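Prendico Working Group
Minutes, data collection meeting, September

Started 2:00 p.m. Minutes of the previous meeting accepted with one correction: the Nistura drawer task was closed at 200 episodes.

1. Status of the screwdriver task
The target is 400 episodes. So far 106 have been recorded and checked. The rest are to be recorded on the same two-arm cell. Views from the cell camera and the wrist cameras were looked at during this item.

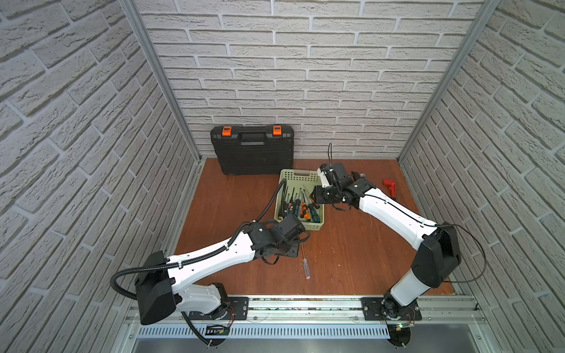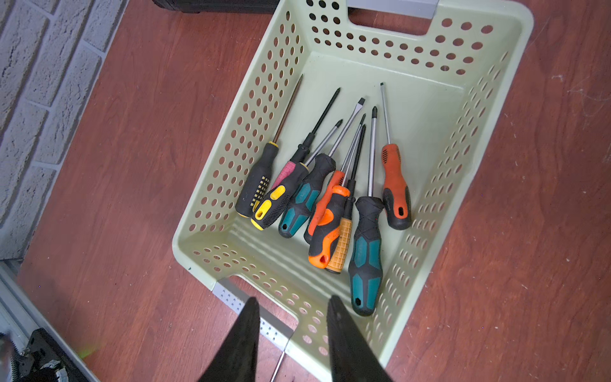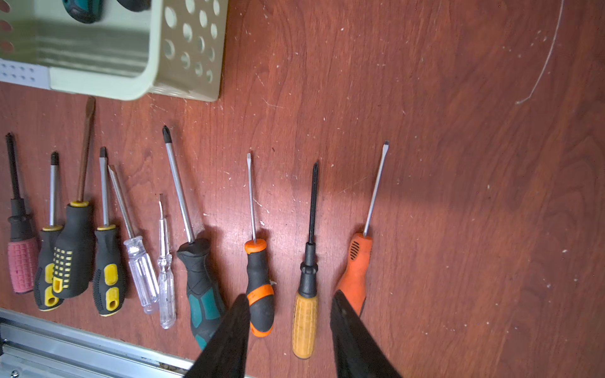

It was agreed that starting layouts need more variety. Operators will change the order of the screwdrivers and the angle of the basket between episodes. Clear handles stay in the set. Ots asked whether they should be labeled separately, and the group said yes.

2. Failed grasps
Discussion on whether to keep episodes where a tool is dropped and picked up again. Decision: keep them, marked "recovery." Episodes stopped by the operator are deleted the same day. Up to 300 episodes go into the first training run, and the remainder are held back for testing.

3. Labels
Vilell will supply the new label sheet. Task text is to be one short sentence per episode, no abbreviations. Old labels will not be redone.

4. Equipment
Wrist camera lenses to be wiped at the start of each shift. Cable clips to be checked at the same time. A spare set of gripper fingers is on order.

5. Other business
The request for a second cell was put off until the first training run is finished.

Actions
Layout list for operators: Prendico
Label sheet: Vilell
Separate label for clear handles: Ots

Closed 2:50 p.m.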